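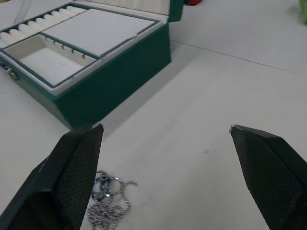
# Grukis-Jewel: 보석함 정리 원격조작 데이터셋

손목 카메라가 달린 단일 팔 로봇으로 수집한 액세서리 정리 작업의 시연 데이터다. 모방학습 정책의 학습과 오프라인 평가를 목적으로 한다. 수집과 검수는 Gandstead 조작 연구팀이 맡았고, 문의 담당은 Trí Lý다.

## 개요

| 항목 | 값 |
|---|---|
| 전체 에피소드 | 849 |
| 검증용 분할 | 193 |
| 실패 에피소드(전체에 포함) | 366 |
| 제어 및 기록 주기 | 15 Hz |
| 수집 방식 | 리더-팔로워 원격조작 |
| 시점 | 손목 1, 고정 외부 1 |

실패 에피소드는 삭제하지 않고 `success=false`로 표시했다. 성공 시연만 쓰려면 로더에서 `--only-success`를 지정한다.

## 작업 정의

작업대 위에 뚜껑이 열린 보석함과 액세서리를 두고, 지시문에 따라 물건을 지정된 자리에 넣는다. 하위 작업은 다음과 같다.

- `necklace_to_bin`: 엉킨 체인 목걸이를 집어 사각 칸에 넣기
- `necklace_to_hook`: 목걸이를 칸막이 위 고리에 걸기
- `ring_to_roll`: 반지를 쿠션 롤 사이에 꽂기
- `close_lid`: 뚜껑 닫기

`necklace_to_hook`은 난도가 높아 에피소드 길이의 편차가 크다. 목걸이를 펴는 동작은 별도 하위 작업으로 나누지 않았다.

## 장면 구성

보석함은 겉면이 짙은 녹색이고 안감이 흰색인 것을 쓴다. 내부에는 반지용 롤, 덧댄 평판, 빈 사각 칸, 작고 어두운 색의 고리 한 줄이 있다. 작업대 표면도 흰색 계열이므로 안감과의 경계 대비가 낮다. 색상 임계값으로 만든 마스크는 이 경계에서 자주 깨진다.

초기 상태는 에피소드마다 다음 범위에서 바꾼다.

1. 보석함의 위치와 회전각
2. 목걸이의 위치와 엉킴 정도
3. 조명 밝기(2단계)

보석함이나 목걸이가 손목 시점에서 일부 잘리는 초기 배치도 허용한다. 정책이 외부 시점을 쓰지 않는 경우에는 `meta/visibility.csv`에서 가시율을 확인하고 걸러 쓰는 편이 낫다.

## 디렉터리 구조

```
grukis-jewel/
 episodes/
 000000/
 wrist.mp4
 external.mp4
 state.parquet
 action.parquet
 label.json
 meta/
 splits.json
 visibility.csv
 instructions_ko.txt
```

`state.parquet`에는 관절각, 말단 자세, 그리퍼 개도가 들어 있다. `action.parquet`은 절대 관절 목표값이며, 델타 값은 변환 스크립트로 생성한다. 영상과 상태의 시각은 수신 시점 기준으로 맞췄고 잔여 지연은 보정하지 않았다.

## 라벨링

`label.json`의 필드:

- `task`: 하위 작업 이름
- `instruction`: 한국어 지시문
- `success`: 참/거짓
- `failure_type`: `slip`, `snag`, `miss`, `timeout` 중 하나
- `grasp_frame`: 최초 파지 프레임 번호

`snag`는 체인이 핑거 표면이나 고리에 걸려 작업이 중단된 경우에만 쓴다. 들어 올린 뒤 떨어뜨린 경우는 `slip`이다. 두 유형이 함께 나타나면 먼저 발생한 쪽으로 기록한다. 라벨은 두 명이 독립적으로 달았고, 불일치 건은 Trí Lý가 판정했다.

## 알려진 문제

- 금속 체인의 반사로 손목 영상에 국소 과노출이 생긴다.
- 핑거를 닫으면 얇은 체인이 거의 가려진다. 그리퍼 개도만으로는 파지 여부를 판정할 수 없다.
- 8월 수집분은 외부 카메라를 다시 고정한 뒤 기록했으므로 외부 파라미터가 다르다. `meta/splits.json`의 `calib_id`를 참조한다.
- 보석함이 한 종류뿐이다. 다른 색이나 칸 배치에 대한 일반화는 이 데이터로 평가할 수 없다.

## 사용 예

```
python -m drallska.load --root grukis-jewel --split train --only-success
python -m drallska.replay --episode 000000 --view wrist
```

`drallska` 로더는 Khúc 저장소에서 따로 받는다. 전체 영상을 한꺼번에 디코딩하면 메모리를 많이 쓰므로 `--lazy`를 권장한다.

## 이용 조건

연구 목적의 사용과 수정은 허용한다. 재배포할 때는 본 문서와 `meta/`를 함께 포함해야 한다. 오류 신고에는 에피소드 번호와 프레임 번호를 적는다.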